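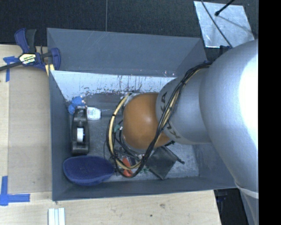

Kyung-tae Baek wrote to me that he'd paid a deposit to a job agency called Dornora, never heard from them again, and couldn't work out where in Yeon he was supposed to put it all. Fair point, the old version of this section skipped the very first step. I've redone it, so thank you, Kyung-tae!

Section 2. Setting up your first complaint file

Before you start, get your papers together: the contract if they gave you one, receipts, and every email or text you still have. I know, it's a pain (mine were spread over two phones and a shoebox).

1. Open Yeon and press New File. Give it the name of the company exactly as it's printed on your receipt. My first one was "Preltetti" and I'd left off a T, so half my letters didn't match up.

2. Under Money Paid, type in each payment on its own line, with the date it left your account. I paid Preltetti 423 dollars in two goes, 310 for "registration" and the rest for a training pack that never came. Don't add them up yourself, Yeon does the total.

3. Under Messages, press Add and pick your emails and screenshots. You can add up to 80 at a time. If you have more, wait for the green bar to finish and press Add again.

Note: Phone calls count too. Write down who you talked to, when, and what they promised you, and save it as a text note. Do it the same day if you can.

4. Press Sort by Date. Read the whole thing through once, slowly. This is where I found out they'd sent me the same "final offer" in July that they'd already sent in spring, which made me so mad I had to go walk the dog.

5. Press Make Summary, and choose Bank or Consumer Office. The bank one is shorter and puts the payments first.

6. Save a copy somewhere outside Yeon. I use a plain USB stick.

Caution: Never put your full card number or your PIN in the file. The last four digits are plenty.

Caution: If someone calls offering to get your money back for a fee, hang up. Eun-seong Moon got one of those calls a week after she filed, and the guy knew the name of the company and everything. Put the call in your file as a message.

Note: Some banks have a cutoff for disputing a payment, so call yours before you've finished making everything pretty. You can send the summary later.

If you're moving old files over from Esel, leave step 3 for now and go to Section 3, where I go through the import screen.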